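Mixed Household Bins: Frequently Asked Questions

What is a mixed household bin?
It's an open-topped bin of everyday home goods, sold as one lot. You pay one price for the whole bin. Most of what goes in comes from the kitchen and the hall closet: bowls, cups, brushes, small storage pieces and so on.

Where do the items come from?
House clearances and shop returns, mainly. Our two regular sources are Anum and the Trurninel outlet store. We don't take clothing, bedding, knives or anything with a plug.

Can I choose what's in my bin?
No. You can ask for a kitchen-heavy bin when you order and we'll do what we can. If you need one particular thing, the shelf at the front of the shop is a better bet. Items there are priced one by one.

How much does a bin hold?
The standard bin takes up to 30 items. The large one takes up to 40 — fewer if there are pots in it.

Are the items clean?
Everything is washed or wiped before it is packed. Please wash anything you plan to eat from again when you get it home.

How are breakable things packed?
Glass and thin china are wrapped in paper and go in a separate box, which you collect along with your bin. Sturdier pieces go straight into the bin without wrapping.

Do I keep the bin?
The bin stays with us. Bring your own boxes or bags and empty it at the packing table. If you can't stay to do that, you can take the bin home for a deposit and return it within a week.

What if something is chipped or broken?
Tell us before you leave and we'll swap it for something similar. Once you've taken a lot home we can't exchange single items, but we will refund the full price if more than a quarter of it is damaged.

How should I sort a bin when I get it home?
Take the big, open shapes out first.

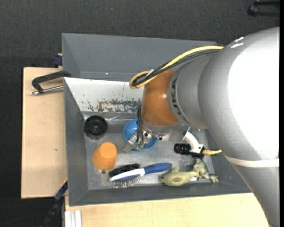 Bowls are useful at this stage, as you can put the small loose things in them while you work through the rest. After that, make one pile to keep and one to pass on. Stack like with like, and leave lids until the end, when you can see what they might fit.

Can I bring back what I don't want?
Yes, if it's clean and in one piece. Leave it at the Ikeda Street door on Saturday before noon. We don't pay for returned items.

How do I order?
Use the form on the Zorport page or come by the shop, Unit 339. Bins are usually ready in two working days. We'll send a message when yours can be picked up.

Who do I contact about a large order?
Kamarul Sutanto handles orders of five bins or more. Ask for him at the counter, or put his name in the subject line of your message.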